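Section 5. Setting Up a Preparation Area with the Marar Folding Table

This section applies to all Marar folding tables supplied through the Vorkdale and Trisitville depots. Read it in full before the table is used for food or craft work. Attachments sold for the Kidivmont range must not be fitted to Marar frames.

## 5.1 Choosing a location

1. Select a level indoor floor. Carpet, loose matting and floor drains are unsuitable.
2. Leave 70 cm of clear space on the side where people will stand.
3. Keep the table away from heaters and from doors that open inward.
4. Check that the floor is dry and free of grit before the feet are lowered.

**Note:** Tables may be placed on finished wood floors if felt pads are fitted. Replacement pads are available from either depot under the general spares form.

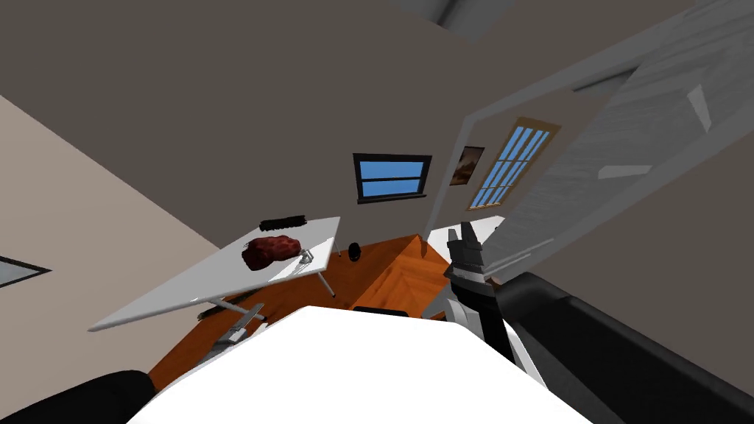

## 5.2 Raising and locking the frame

1. Lay the table on its long edge with the legs facing you.
2. Release both leg straps and store them in the pouch provided.
3. Swing each leg assembly outward until the catch clicks.
4. With a second person, turn the table upright. Lift by the frame and keep fingers clear of the hinges.
5. Press down firmly on each corner. If the table rocks, turn the leveling screw on the raised foot until it meets the floor.

**Caution:** Do not load the table until both catches are fully closed. The evenly spread load must not exceed 40 kg. Do not sit or stand on the table at any time.

## 5.3 Preparing the surface

Wash the surface with warm water and a mild dish soap, then rinse and dry it with a clean cloth. If raw meat or fish is to be handled, a separate cutting board is required, and the surface must be washed again before other food is brought to the table. Scouring powder and steel wool will damage the finish and are not covered by the warranty.

Tools not in use should be kept well back from the edge. 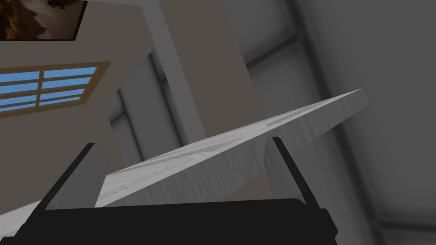 ## 5.4 Inspection and storage

1. Inspect the catches and leveling screws every June and after any move between buildings.
2. Tighten loose screws by hand only.
3. Withdraw the table from use if a leg is bent or a catch fails to close. Attach a repair tag and notify the depot that supplied it.
4. Store folded tables upright, no more than five to a rack, with the straps fastened.

**Note:** Tables issued before Mon 1 January have a single leveling screw. Owners of these tables should ask the Trisitville depot for the two-screw kit before following step 5 of Section 5.2.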